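Bookshelf > Robots and People at Work > Part Two > Chapter 6

Chapter 6: A Morning Among the Grippers
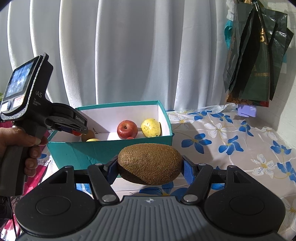
6.1 Why I start with a box of fruit

If you have come straight from Chapter 5 you'll have your head full of joints and angles, and you may be hoping for more of the same. You'll get it, I promise, from section 6.4 onwards. First, though, I want to take you along on a visit, because the visit is where most of this chapter came from and I still think about it whenever somebody asks me what a robot hand is for.

The open day was run by a small outfit called Wotano, in January, and I went with Lorna MacKinnon, who taught the practical half of my course at the time. We had been told to expect a demonstration at ten. We arrived at half past nine, cold and rather pleased with ourselves, and found Dinesh Rastogi already laying out fruit on a flowery tablecloth as if he were expecting his aunt for lunch. Big blue and white flowers on pale pink! I had pictured a bench with a rubber mat on it.

There was a teal cardboard box with white inside walls, and there were the hand-held grippers, which were the real reason for the trip. You hold one of these the way you would hold any tool. Your own arm does the travelling, your own eyes do the looking, and the fingers out at the front do the holding. The recordings made while you work can then be used to teach a robot arm the same job. Dinesh had the explanation down to two sentences and delivered it to every group that came in, with exactly the same pause in the middle.

Search this book: gripper force glossary

6.2 What picking up a kiwi asks of you

I had a go before the crowd arrived. My first attempt was at the apple, and it was hopeless. I came in from straight above, shut the fingers too early and bumped the thing across the bottom of the box. Lorna laughed so loudly that Sarita Negi came in from the next room to see what had broken.

Now, think about what I had got wrong, as it's the same thing that goes wrong in a good many student projects. I had decided where the apple was and then stopped looking. In ordinary life your hand keeps correcting itself all the way in, and you don't notice it's doing so. With a tool between you and the apple, the correcting slows down and you start to feel each part of it: the approach, the lining up, the closing, the lift. Keep those four in mind. They come back as headings later in the chapter and I'll be using them in just this sense.

The kiwi suits two fingers very well, as long as you take it across its short side. It's oval, so there is a long way and a short way to hold it, and with the long axis lying flat between the fingertips there's a decent bit of skin on either side to press against. The skin is fuzzy too, and I found that a comfort. (Whether the fuzz really helps the grip is the subject of Exercise 4, so I'll keep my opinion to myself for now.)

The pear I liked much less. A pear has a fat end and a thin end, and if you close on the slope between them it wants to squirm out towards the thin end. Jitendra Dixit, who had been doing this all week, told me to stop thinking about the pear's middle and think about where its weight was. I tried it his way and the pear came up sweetly. I have passed his advice on to every class since, usually without giving him the credit, so here it is in print.

Then there were the small red fruits. These are where you learn about force. A jaw that will carry an apple happily can make a mess of something little, and you have very little room to be wrong about where you are closing. Going in near the rim of the box is worse again, because now the jaw has to miss the cardboard as well. Sarita made a point of using that spot for her demonstration. She said anyone could pick from the middle.

3 comments on this section

6.3 The questions people asked

By eleven the room was full. Wotano had said 20 visitors per group, and 20 people round one table is a lot of elbows. I had my notebook out and wrote down what was asked, more from habit than with any plan for a textbook, and I'm very glad I did.

A retired baker wanted to know why the fingers were blue. Dinesh said that was the colour they came in. She seemed delighted with the answer, and so was I.

A boy of nine or ten asked if the robot would know it was a kiwi. It's a lovely question and it took Dinesh three goes to reply. What he settled on was that the robot might learn what to do with something of that shape and look without having any name for it at all, a bit like a dog with a ball. We shall pick this up in 6.6, where I try to do better than the dog and don't entirely manage it.

Pramila Rathore, who packs for a grocer in Skivley and had come on her morning off, asked the one I found hardest. She wanted to know how many times you had to do it. Not how many times to get good at it yourself, she said, but how many before the machine could have a try. Jitendra told her that their last set for a single job had been 800 picks. She thought about that, and then said she did that many before her tea break and would anyone like to film her.

Everybody laughed, but have another look at what she said. She was telling us that the skill we were all so busy recording at a pretty table was already out there in a packing room, done at speed, with bruised stock and boxes stacked badly and somebody calling for the next order. A recording made in one room tells you about that room. If all your fruit sits in the same box in the same patch of sunlight, that is what the machine gets to learn from. Pramila moved the box with her foot against the table leg, tipped it slightly, and asked Dinesh to try again. He took his time over it, I can tell you!

Two other visitors had come over from Hiden, where they were setting up something similar with bottles and jars. They mostly asked about batteries and wrist ache. I wrote that down as dull, and I was wrong, as anyone who has held a tool out in front of them for 30 minutes will know. There's a whole section on tired arms now (6.8), and it's there thanks to them.

Shared 20 times

6.4 Before you read on

I'd like you to do something before we get to the diagrams. Find a pair of kitchen tongs, a box with sides at least as high as your hand, and four or five bits of fruit of different sizes. If you haven't got fruit, use rolled socks, though you'll lose the fun of the pear.

Put everything in the box and lift the pieces out one by one with the tongs. Go slowly enough to say aloud which of the four parts you are in: approach, lining up, closing, lift. You will feel silly. Do it anyway, and have a friend write down each time you go back a step, for instance when you've begun to close and find you need to line up again.

When you've emptied the box, put the things back in, this time with one piece tight against a wall. Try that piece first. Then try it with your other hand. Keep the notes, as Exercises 1 to 3 all use them, and leave some space on the page for a second column.

Lodhi's method for marking up a pick, which we meet in the next section, begins with a table very like the one your friend has just made. His has more columns, and I've left out the two I have never found a use for. Have your notes beside you as you read, and pencil in the moment when you think each grasp really began. We'll compare it with his rule, and I suspect you will disagree with him about the pear.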